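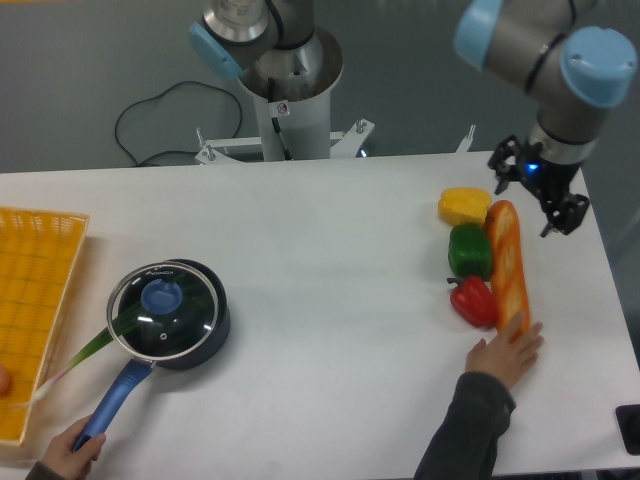 Peppers, bread and the blue-handled saucepan out on the white table

Play Kitchen FAQ

What's in the set?
Plastic vegetables, mostly. There are three bell peppers (red, yellow and green), a green onion, a loaf of bread, a yellow tray and a navy saucepan with a clear lid. I keep adding to it, so the list on the Udgate shop page is always a little behind – sorry!

Does the lid come off?
Yes, and you can see through it, so kids love hiding a pepper in there and making you guess.

How do I wash everything?
Warm water and a drop of dish soap. I towel mine dry and leave it out overnight. Please don't put the bread in the dishwasher. I did that once and the orange came out blotchy.

Can I buy just the peppers?
You can! They're sold singly or as a trio. The pan and lid only go together.

How much room does it need?
Not much. Any low table 120 cm long is plenty for two kids cooking side by side. Everything packs into one box after, if you put the tray in first and the pan on top of it.

Where do you ship?
Bromden and Judow go out within 14 days. Anywhere else, write to me first and I'll look up the postage.

A piece is missing. What now?
Send me a note with your order number and tell me which one. I have a drawer full of spare onions.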